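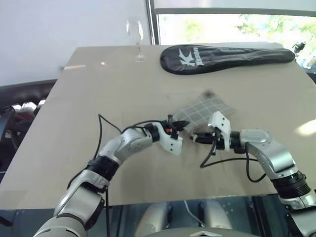 The two-arm cell at Pidico, grippers over the grid cloth

Visit notes, Pidico open day, Jun 19, 2026

Got in late, parking was a mess, missed the welcome talk. Went straight to the two-arm cell since that's what I came for. Zuzana Ševčík runs it and was already deep into cables when I squeezed in at the side.

So, cables. Each arm has a black one feeding the gripper, run outside the casing and left slack in a loop. Looks untidy. Zuzana says they tied them down tight in February and went through two in a month, the wrist kept pulling on the connector. Now there's a slack check every morning: both arms to full reach, wrists turned all the way each direction, watch the loop. If it goes straight anywhere, stop and re-route. Takes 9 minutes if nothing is wrong.

Fingers next. Black tips on a white gripper body, and the tips are what wears. They log every close on cloth. Swap at 700 on paper. Last pair came off at 673, one edge had gone shiny and the cloth was sliding out. The pair before that only made 461, no one found out why. I asked if they swap left and right together. Yes, always, otherwise one side grips harder and the cloth comes up crooked.

The log is kept in Zostatard, same as their spare parts. I only got a quick look. Arm, finger pair, date fitted, closes, who did it, and a notes column that is mostly the word "slipped".
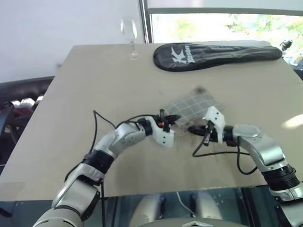

Vratislav Michalík disagreed with the whole idea of a fixed number, and said so across the table. His view was that the count tells you nothing about how hard each close was, and that a pull test with a strip of the same cloth would catch a worn tip sooner. Zuzana said fine, bring me a pull test that takes under a minute. They were still at it when I moved round to the other side.

The cloth is a gray one with a white grid. Both grippers work on it together, one each side. Lining the arms up with each other is the part that drifts, apparantly. Their routine: power up, home both, bring the grippers nose to nose over the middle of the table, compare against the stored position. If it's off, redo the zero on whichever arm moved. Usually the left. They don't touch the right unless the left checks out clean.

Other things I scribbled down:

Wipe the tips with a dry cloth only. Alcohol made the last batch go hard.

Connector screws at the wrist get a paint mark so you can see if they've turned.

Spare cable hangs ready in the cupboard, already labeled L or R. Good idea, stealing it.

Never did get the torque setting for the finger screws. Have emailed to ask.

Skipped the Flasidetti stand, line was too long. Coffee was ok. Will add the torque number here when teh reply comes.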